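3.2 How people talk about "a minute"

I went into this part of the study thinking the kitchen would be boring. I was wrong! Of the 1,107 diary entries our households sent in, the ones that made me stop and reread were nearly all about waiting for food. Hanne Lund and I coded them together over one long December, and we kept arguing over a single phrase, "just a minute" (we never fully settled it, see the notes to Table 4).

Our 30 households in Gostwood and Firside used the phrase in two pretty different ways. Some people meant a stretch they could fill – wipe the counter, yell at the dog, answer a text. Others meant a stretch they had to stand through, and those folks wrote longer entries and sounded a lot grumpier. Figure 1 has the appliance that came up most in the second group. 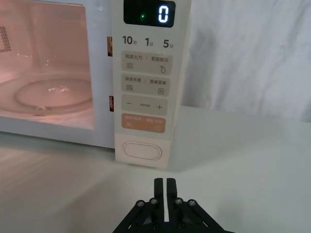
Figure 1a. Microwave oven with the interior lit, seen through the door window.

I like Bjartur Hallgrímsson's idea that a light makes waiting feel like watching. He came up with it while working on bus stops, and I'd say it carries over to kitchens pretty well. One woman in Firside wrote that she "can't walk off while it's glowing," and I must have read that line to everybody in the office. Steinar Oddsson thinks I'm making too much of it, and he may be right, as only 78 entries mention a light at all.

Endings were messier. People rarely wrote down when a wait was over. They wrote down when they noticed, and those can be far apart (one cup of tea in Gostwood got forgotten until bedtime). So we coded the end of a wait from the writer's own words and left clocks and displays out of it.

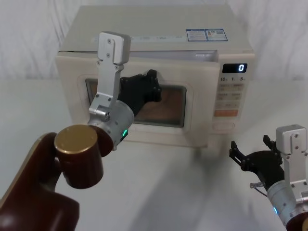

Figure 1b. Microwave oven with the door slightly ajar and "0" on the display.

Entries with no stated ending went into a separate group, which I come back to in 3.4.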